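清掃の仕事の自動化について、自分の職場で見たことを書きます。長いスレッドになります。日本語は母語ではないので、変な表現があったらすみません。

私はKistariという会社で、貸しオフィスの片付けと清掃をしています。お客さまが帰ったあとの部屋に入って、机の上の物を元の場所に戻し、忘れ物を袋に入れて、机をふく仕事です。4年目になりました。

今年の3月に、会社から説明会がありました。机の上の物を片付けるロボットを、Hatanceという会社と一緒に準備するという話でした。ロボットの名前はNimelです。

説明会で最初に出た質問は「私たちの人数は減りますか」でした。当然の質問だと思います。答えは「今年度は減らしません」でした。来年度のことは、だれも言いませんでした。

説明会のあと、更衣室がとても静かだったことを覚えています。いつもはテレビの話や子どもの話でにぎやかな部屋です。

そのあと、チームから5人が「動作を教える係」に選ばれました。私もその一人です。手を挙げた人もいますが、私は班長のJabari Rashidiさんに「やってみない?」と聞かれて、断る言葉が見つからなくて、入りました。

教えると言っても、先生のように話すわけではありません。手で持つグリッパーを使って、物をつかんで、運んで、置きます。その動きをカメラが記録します。同じ作業を何回も何回もします。

1つの作業の目標は200回です。「メガネケースを机から箱へ」で200回。「折りたたんだ布を机から箱へ」でまた200回。数字で聞くと簡単そうですが、午後になると自分が今どこまでやったか分からなくなります。記録表がないと無理です。

最初の週は手首が痛くなりました。グリッパーは、ほうきともモップとも重さのかかり方が違います。肩の力を抜いて、ひじを体に近づけると少し楽になります。これは会社の手順書になくて、仲間同士で教え合いました。

そこで会社にお願いして、20分やったら交代する決まりを作ってもらいました。お願いする文は私が書いて、Rashidiさんが直してくれました。「疲れるからいやです」と書いたところが「負担の軽減のため」になって戻ってきました。日本語はすごいです。 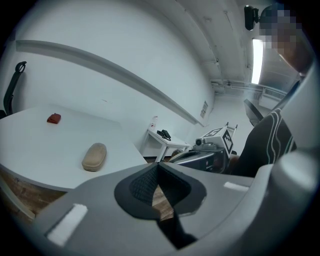
Musyoka Magesa

作業のときは、こういう見え方になります。自分の手より先に、グリッパーの灰色の本体が目に入ります。真ん中の黒いV字の部分で物をはさみます。向こうの白いテーブルに、ベージュのメガネケースと、小さい赤い物が置いてあります。

グリッパーの上に白い箱があって、黒い模様が印刷されています。グリッパーが今どこにあって、どちらを向いているかを知るための目印だそうです。手でかくさないように、と最初の日に注意されました。私は癖でつい上のほうを支えようとするので、よく注意されました。

メガネケースは、私たちの仕事ではとても多い忘れ物です。丸くてすべるので、人の手なら何も考えないのに、グリッパーだと考えます。横から行くか、上から行くか。はさむ場所が端に寄ると、持ち上げるときに回ってしまいます。

布はもっと難しいです。毎回、形が違います。ベテランの先輩は布を取る前に、指でちょっと寄せて山を作ります。先輩は自分がそうしていることを知りませんでした。私が「今、寄せましたね」と言ったら、「え、寄せた?」と驚いていました。

この係になって一番おもしろいのは、こういうところです。何年もやっている仕事を、初めてゆっくり見ました。

困ったこともあります。Hatanceの担当の方から「もっと自然に動いてください」と言われることがあります。次の日は「もっとゆっくりお願いします」と言われます。自然で、ゆっくり。私の自然は速いです。清掃の仕事は時間との勝負なので、体がもう速くなっています。

それから、失敗した回も記録に残すかどうかで、少しもめました。落とした回を消したい人と、残したい人がいました。はじめは「失敗を会社に見られる」と心配する人が多かったです。

その心配は小さいことではないと思います。カメラは物を見るためのものですが、カメラの前で働けば、人は自分が見られていると感じます。私もトイレに行く時間まで気になった日がありました。

話し合いの結果、記録には名前をつけないことになりました。だれの動きか、評価には使わない。これは紙に書いてもらいました。口の約束だけだと、担当の人が変わったときに消えてしまうからです。

2021年7月19日から、Okothビルの1つの階で、Nimelの試験運転が始まります。夜だけです。机の上の軽い物を箱に集める作業だけで、机をふくのは今までどおり私たちです。

練習は見せてもらいました。遅いです。私が部屋を1つ終わらせるあいだに、まだ最初の机にいます。でも同じ机を何度でも、文句を言わずにやります。腰も痛くならないみたいで、そこはうらやましいです。

Nimelがメガネケースをつかむとき、いったん手前で止まって、それから横に入ります。見た瞬間、これは先輩のやり方だと思いました。先輩も黙って見ていました。うれしいのか、さびしいのか、顔を見ても分かりませんでした。あとで聞いたら「私より丁寧だね」とだけ言いました。

仕事の中身は、もう変わり始めています。前は「早く終わる人」がほめられました。今は「どうしてそうするのか説明できる人」も呼ばれます。話すのが苦手で、でも手がとても上手な人がいます。その人が損をしない形にしてほしいと、私は班の会議で言いました。まだ返事はありません。

お金のことも書きます。教える係の時間には、はじめ手当がありませんでした。「清掃より軽い作業だから」という説明でした。Rashidiさんが本社に聞いてくれて、6月の分から少しつくようになりました。金額は書きませんが、少しです。

私の考えでは、動作を教えることは技術を渡すことです。渡したあとも、その技術で作られた物はずっと働きます。時給だけで計算していいのか、私にはよく分かりません。詳しい方がいたら教えてください。

良いことも書かないと公平ではないですね。夜の遅い時間のシフトが、試験の階では短くなる予定です。小さい子どもがいる同僚は、それを楽しみにしています。終電を心配しなくていいのは、本当に大きいです。

反対の意見もあります。夜のシフトには割増があるので、短くなると困る人もいます。同じ変更が、ある人には助かって、ある人には痛い。会社の説明の紙には「負担軽減」としか書いてありませんでした。私が前に習った、あの言葉です。

「ロボットに仕事を教えるのは、自分の仕事をなくす手伝いではないか」と、国の友だちにメッセージで聞かれました。3日ぐらい返事ができませんでした。

返事はこう書きました。「そうかもしれない。でも、私が教えなくても、だれかが教える。それなら、忘れ物を大事に扱う人が教えたほうがいい」。友だちからは、親指の絵文字が一つ来ました。

忘れ物のことを少し。机に残っている物は、ごみに見えても、その人には大切かもしれません。折った紙、小さい布、古いケース。私たちは迷ったら捨てないと決めています。この「迷う」をNimelにどう教えるのか、Hatanceの方に聞いたら、「迷ったら触らないで、人を呼ぶようにします」という答えでした。それはいいと思いました。

呼ばれて行くのは私たちです。だから新しい仕事が一つ増えます。呼ばれたときの手順はまだなくて、今、Rashidiさんと下書きを作っています。夜に別の階で作業中だったら、どちらを先にするか。そこがまだ決まりません。

同じように、職場で機械に動作を教える仕事をしている方はいますか。手当、休憩、記録の名前のこと、どう決めたか知りたいです。清掃でなくてもかまいません。返信でも、メッセージでもお願いします。

手首に効く体操も募集しています。

追記:グリッパーの重さについて質問がありました。量ったことがないので、次の当番のときに担当の方に聞いて、ここに書きます。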